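Drolwood Staff Association
Labor Relations Representative (full time)

The Drolwood Staff Association represents 983 technical and administrative employees in architecture, engineering and design offices. The Association invites applications for the position of Labor Relations Representative, to be based at its Momness office.

The representative will assist members in contract negotiations, prepare grievance files and attend hearings on their behalf. The position covers 72 workplaces – most of them small – and requires regular travel. 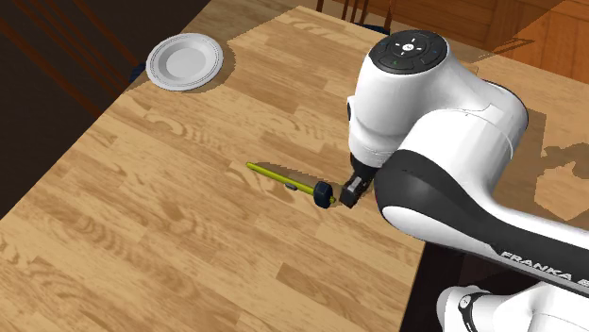 Plate and yellow-green pencil-shaped tool on a wood-patterned table. Computer rendering.

Applicants must have at least 2 years of experience in labor relations, employment law or a related field. Knowledge of overtime rules for salaried staff is desirable. The position is covered by a collective agreement, and the salary scale is available on request.

Please send a résumé and a cover letter of no more than 400 words to Nestor Tolentino, Director of Representation. Questions about the duties may be addressed to Emilian Bucur. Interviews will be held in February.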